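3.2 Lighting and reading comfort

Readers were tested at home, in the evening, April only. Each got 30 minutes with a printed text from the Huretti set, then the comfort form (scale of 0 to 100). Valderrama's earlier version had 2 forms, we merged them. Ceiling light off, desk lamp on — no other change to the room. Scores under a single lamp were lower then expected for older readers, mostly glare complaints. Pale table tops came up alot in the comments. See Fig. 4 for a lamp of the general type.
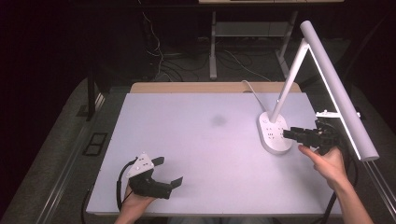 Figure 4. White LED desk lamp with touch icons on the base, on a white table top.

Dark desks not tested. Left for the Bedoya follow-up.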